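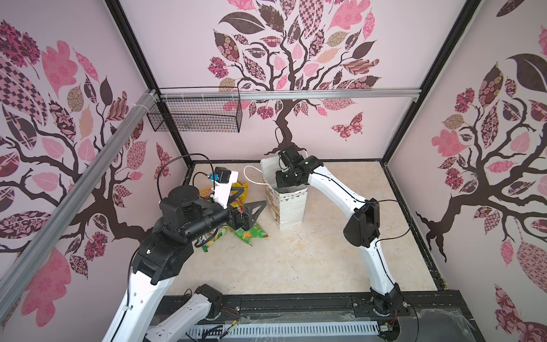 粉底大树纹壁纸,三面内墙

第三章 小空间贴壁纸:从量墙到收边

好,前两章咱们把旧墙皮铲了,洞也补了,腻子也磨了(磨腻子那天我从头发到袜子全是白的,我妈进门愣了一下才认出我)。这一章终于能动纸了!我讲的是凹进去的小空间:壁龛、阅读角、衣帽间里头那一圈、楼梯底下的小窝,总之就是正面一堵墙、左右各一堵墙的那种。大平墙的贴法在第二章末尾有个简版,可以翻回去看。

我自己用的是Wula系列的无纺布底壁纸,大花型,胶是Grastedow的粉胶,底漆用Pinus的透明封底。你手里的牌子不一样没关系,步骤通用,只是兑水的比例和晾的时间一定要看自己那包上面的说明,别照搬我的。

3.1 先看清楚你买的是哪种纸

拆包之前先翻标签。标签上那几个小图标我头一回完全看不懂,拿去Adamczyk店里问,柜台的小伙子给我一个一个讲,讲完我才知道自己上回把胶刷反了地方。

无纺布底的,胶刷墙上。纸底的,胶刷纸背,刷完要对折起来闷一会儿。自带干胶的,背面过水就行。这一章后面全按无纺布底写,纸底的朋友看到“墙面刷胶”就自己换成“纸背刷胶、闷纸”,其余照旧。

还有一个要找的是花距,就是同一个图案上下隔多远重复一次。小碎花的花距短,怎么裁都不心疼,大树、大鸟、大叶子这种就很吃纸。我那卷的花距是40厘米,裁到后面真的有点肉疼。

注意:每一卷的批号都要对一遍。同一个花色不同批次,颜色能差出一截,在店里的灯底下看着一样,贴到墙上早晨的光一照,立刻现形。批号不同的先别拆,拆了人家多半不给换。

3.2 工具

我不列那种长得吓人的清单了,就说我真的从头用到尾的:

一把够长的钢尺、一卷卷尺、一支硬铅笔、一把可换刀片的美工刀和一整盒刀片、塑料刮板、软毛刷、一个滚筒、一个压边的小滚轮、一只桶、两块海绵、一根带坠子的线。激光水平仪有更好,没有的话坠子也够用了,我外公一辈子都用坠子,家里墙纸比我贴得直。

刀片请多备。我说真的,钝刀片是我见过的壁纸事故里最常见的祸根,湿纸遇上钝刀,一拖就是一道毛边,补都没法补。我的习惯是每裁完一条就掰掉一节,掰下来的断片扔进一个旧糖罐里,拧紧盖子,最后整罐处理掉。

小心:断刀片别直接丢垃圾袋。

3.3 量墙和算纸

1. 量高。左、中、右各量一次,取最高的那个数,再上下各加一点余量。老房子的顶和地从来不平行,我家的更是歪得很有个性。

2. 量宽。三面墙分开量,分开记,别图省事加成一个总数。转角那儿是要断开的,后面会讲到。

3. 算一条纸实际要裁多长。用墙高除以花距,有余数就往上进一个整花距,再乘回去,得出来的才是每条的裁切长度。这一步很多人跳过去,贴到第三条的时候发现树冠对不上树干,那个心情……别问我怎么知道的。

4. 算一卷能出几条,再算三面墙总共要几条,除一下,往上进整数,然后再多买一卷。多的那卷别退!将来哪儿蹭破了,你满世界找同批号的时候就会想起我。

我会把这些数写在一张纸上,贴在门框上,干活的时候抬头就能看见。写手机里也行,就是满手胶的时候解锁很烦。

3.4 定主图案的位置

小空间里正面那堵墙是主角,人一站过来眼睛先落在那儿。所以我总是先定正面,再让左右两边去迁就它。

把纸在地上滚开一段(地要先擦干净,铺块旧床单),退远几步看看哪个图案最抢眼。大树纹的话就是那根树干。树干你可以放正中,规规矩矩的,也可以偏一点,让枝条往另一边伸,我个人喜欢偏一点的,看着松快。不过如果正面墙前头以后要放柜子或者椅子,就得想好家具会挡住哪一段,别到最后最漂亮的部分全在椅背后面。

定好以后,用铅笔在墙上轻轻点两个点,上面一个下面一个,表示第一条纸的边在哪里。然后挂坠子,照着坠子的线把竖线画出来。

注意:竖线用硬铅笔画,画淡一点。圆珠笔和彩色水笔千万别碰,墨会从浅色纸底下慢慢透上来,过几个星期才冒出来,到那时候你已经请过客、拍过照了。

有人会问能不能直接拿墙角当竖线。不能。墙角十有八九是斜的,第一条斜一点点,到最后一条就斜得没法看了。

3.5 刷底漆

底漆前一天傍晚刷,第二天早上再贴,这是我觉得最从容的安排。滚筒走大面,毛刷走角落,薄薄一层就好,别在一个地方来回磨蹭。刷完开一条窗缝,别开大风扇对着吹。

第二天用手掌在墙上摸一圈。摸着干爽光滑就可以开工,摸着有粉,那就再来一遍封底,多等半天吧,别跟它较劲。墙上要是有开关面板,这会儿先把总闸断了,再把面板拆下来,螺丝装小袋子里用胶带粘在面板背后。我以前把螺丝随手放窗台上,结果可想而知。

小心:断电之后用验电笔确认一下再拆。胶是湿的,刷子是湿的,你的手也是湿的,这件事没有商量的余地。
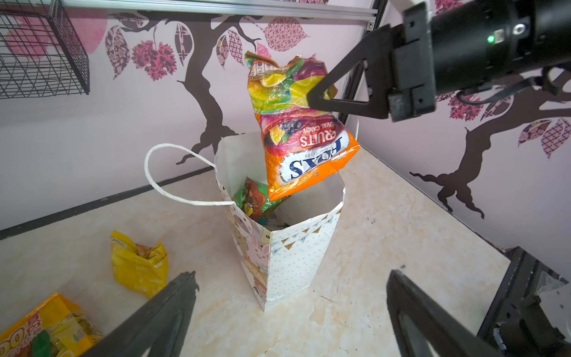 3.6 兑胶

Grastedow的粉胶我是这样兑的:桶里先放冷水,一只手搅,另一只手慢慢撒粉,让水一直转着。顺序别颠倒,先倒粉再加水会结成一坨一坨的疙瘩,像煮坏了的芝麻糊。撒完停手,等它自己胀一会儿,再搅一次,提起棍子看,胶能挂住、慢慢往下滑就对了。

我那一桶用了4000毫升水,贴完三面内墙还剩下一个底。剩的胶盖上湿布,当天还能补边用,隔夜的我就倒掉了。

室温也顺便说一句。我试过大夏天28度的屋子里贴,胶干得飞快,刷一条的宽度都得小跑着来。后来改到九月再弄另一间,舒服太多了,有时间慢慢对花,还能中途喝口茶。天热的时候就一次少刷一点,只刷一条纸的宽度再多出一个手掌,别贪。

3.7 贴正面墙

1. 按竖线把第一条的位置刷上胶,比纸宽多刷出一点,上下角落用毛刷补到。

2. 纸从上往下放,顶上留5厘米余量搭在天花上,边对准铅笔线。先别用力按,轻轻贴着就行,这时候还能挪。

3. 退后看一眼。真的要退后看!贴着鼻子尖看什么都是直的。

4. 刮板从中间往上刮,再从中间往下刮,然后往两边赶。力气要匀。泡泡赶不走就把纸从底下掀起来一截,重新放,别拿刮板尖去硬戳。

5. 第二条跟上,花先对眼睛高度的那一段,再往上往下顺。纸的边和边碰在一起就好,别叠,也别拉。湿的纸会伸一点,拉着对上的花,干了以后会缩回去,缝就张嘴了。

6. 接缝用小滚轮轻轻走一遍。凸花的纸、带绒的纸别用滚轮,用海绵按。

7. 挤到纸面上的胶,立刻拿湿海绵沾掉,再换干净的那块过一遍。我准备两块海绵就是为了这个,一块越来越脏,另一块一直干净。

上下的余量先别裁,等一整面墙贴完再一起裁。裁的时候宽刮板压住折线,刀贴着刮板走,手别离开墙,挪的是刮板,刀尖一直留在纸里。走到一半提刀再下刀,就容易有小台阶。

3.8 阴角

终于讲到最磨人的地方了。凹进去的角叫阴角,小空间里正面和左右交界就是两条阴角。整条纸折过去包住角看着省事,可是角不直,纸会绷起来,过阵子角里面就空了,手指一按噗噗响。

我的做法是在角这里断开。量正面最后那条纸的边到墙角有多宽,上中下都量,取最宽的,再加一点点,让它拐过去一丁点儿。按这个宽度把纸竖着裁开,先贴带正面的这一半,拐过去的那点用毛刷塞进角里压实。

剩下那一半用来起侧墙。侧墙要重新挂一次坠子,重新画竖线,跟正面的线没关系。让这一半的边盖住刚才拐过来的那点,花会有一丝丝错位,可是错在角里,平常站着根本看不出来。我有回特意让Sverre Söderlund来家里挑毛病,他蹲着看了半天,挑的是我的踢脚线。

注意:搭边的地方,有些乙烯基面的纸用普通胶粘不牢自己,要买专门的搭接胶,小小一支。不确定就拿边角料试一下,两片叠着粘,第二天撕撕看。

3.9 左右两面

侧墙通常窄,裁得碎,反而要更有耐心。外侧的边如果露在外面,我会先让纸多出来一点,干透了再裁齐,湿着裁外沿太容易卷。要是外侧有木条、型材之类的收边件,就裁到收边件跟前,用刮板把纸边往缝里送一送。

大花型在侧墙上往往只看得到半棵树或者一截枝子,没关系的!枝条从侧面伸出来反而有种被包在里面的感觉。我见过有人为了让左右对称多买了好几卷纸,贴完确实对称,可是我觉得有点像屏风,看个人喜好吧。

3.10 收尾和头几天

贴完把窗关小,让它慢慢干。这一两天别开暖气猛烘,别对着吹风,也别手欠去抠边。刚贴完会有些小鼓包,看着吓人,多数干了自己就平了,我第一次吓得晚上起来看了好几趟。

干透以后还有鼓的,找注射器打一点点稀胶进去,用海绵压平。翘边就用牙签挑点胶抹进去,小滚轮压一压。

开关面板装回去之前,先在面板的位置斜着划个十字,把纸角往外掀,裁掉多余的,再上螺丝。电当然要一直断着,装完再合闸。

边角料我会留一卷最长的,外面用铅笔写上房间和批号,跟多买的那卷一起竖着放在柜子深处。放平了上面容易压东西,一压就是一道折印。

下一章讲踢脚线和顶线,刚才Sverre挑的那个毛病也会在那里交代。

分享 28 评论 5

Talha Virk
请问旧壁纸上面直接贴新的行不行?我家那层粘得特别牢,实在不想铲。

Radosław Lis
花距那段救了我。我昨天差点按墙高直接裁,刀都拿起来了,想着先看完再说……现在要回去加买一卷。

Patricio Olmedo
不同意留那么多余量,我上面只留一指宽,省纸,也没出过问题。不过我家是新房,顶是平的。

Sverre Söderlund
踢脚线那条缝我现在闭上眼还能看见。

Genowefa Tomaszewski(作者)
@Talha 我不建议,新胶会把下面那层泡软,到时候两层一起往下走。先拿蒸汽试一个小角,第一章里写了怎么闷。@Patricio 新房羡慕了,我家要是只留一指,有一头就露墙了。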